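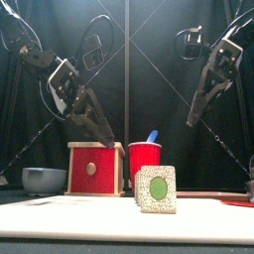

Pridden Toy Library moves to a bigger home in Stulton this May

STULTON - We're moving! After a long stretch of squeezing strollers past a boiler and asking grandparents to mind their heads on the stairs, I get to write the press release I've wanted to write for ages. Pridden Toy Library is leaving its basement and opening its doors at 96 Pesonen Street, on the ground floor, with a ramp, real windows and a bathroom that has a changing table in it.

If you haven't come across us before, we work just like a book library, only with toys. You join, you pick out a few things, you take them home for three weeks, and you bring them back when your kid has moved on to something else (or when you can't listen to the xylophone for one more minute). Last year we made 1577 loans, which is a lot of toys going up and down one very narrow staircase. The family membership stands at 91 households right now, and with the extra room we can finally start working through the waiting list.

The first open session is on a Tuesday, from 10 a.m. until everyone's had enough, and you don't have to be a member to come along. Bring the kids, bring a neighbor, bring the puzzle you borrowed in the fall and have been hiding from us. We're waiving late charges for the whole of May, so please don't feel shy about it.

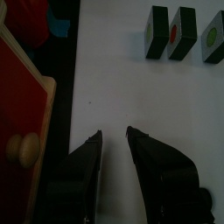 What's new on the shelves

The big news here is the blocks. For as long as I've been doing this, blocks have been the thing people ask for most and the thing we've had the least of. They're heavy, they take up a ton of shelf space, and every set that goes out seems to come home a piece or two short. In the old basement we had to cap them at one set per family, and I've had some pretty tearful conversations with four-year-olds over that rule. It's gone now. Take two sets. Take a set and a train!

We've also bought in the Polari sorting games, a line of stacking and matching sets that come with picture cards. Our regulars tried them out over the winter and I'd say the two- and three-year-olds liked them best, though I did lose one older sister to a matching game for most of a morning. There are 70 new items in all, counting the Polari sets, and each one has its own bag and a tag listing what should be inside.

Parents have been asking for more things for bigger kids too, and I hear you. The marble runs are back from being mended, there's a shelf of cooperative board games, and the dress-up rack is twice as long as it was. We're still short on anything for ages nine and up. If your household has outgrown a good construction kit, I would love to talk to you.
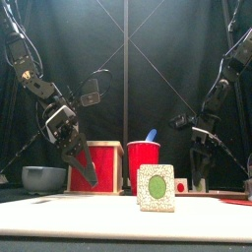 Toy blocks and the red wooden box on the white tabletop.

How joining works

A family membership is pay-what-you-can, and that includes zero. Fill in one sheet of paper at the desk, show us something with your address on it, and you can borrow the same day. Grandparents, foster families and home daycares are all welcome, and daycares can keep things for six weeks instead of three.

If a piece goes missing, tell us. We keep a big drawer of orphaned parts and there's a decent chance we can match it. I once found a cow for a farm set that had been cowless for two years, and I'm still a bit smug about it.

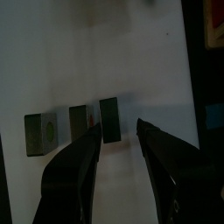 Broken toys are fine too - just tape a note to the bag saying what happened and we'll have a go at fixing it. Please don't glue anything yourself before you bring it in, however tempting it is.

We'll be open Tuesday mornings to begin with, and I'm hoping to add an after-school session once we've settled in. Street parking on Pesonen Street is free before noon, and there's room inside the door for six or seven strollers if everybody folds.

Reporters are welcome to drop by during the first session. Please check with the desk before taking pictures of any children, and come early if you want a quiet chat, because by 11 a.m. it gets loud.

For press

Pridden Toy Library, 96 Pesonen Street, Stulton
Ask for the press contact at the front desk during opening hours.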